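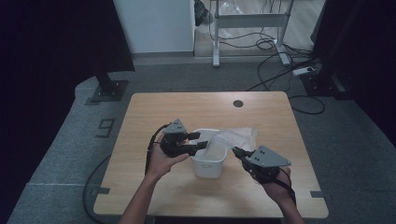

Zahira Wijaya wrote in to say that the Tallanham library should drop late fees because they keep away the people who need it most. I disagreed with her when I first read that. I don't now.

Last year the fees brought in $2,564. Most of that came from families with children, who borrow picture books by the armful and lose track of one. A parent who owes $13 tends to stay home, and so do the kids.

Prerkness ended its fees in July. Its readers still get a reminder, and they still pay for a book that never comes back. That seems fair to me. A lost book costs the town money. A book that is four days late costs it very little.

The town council should find the money elsewhere in the budget and clear the old debts too.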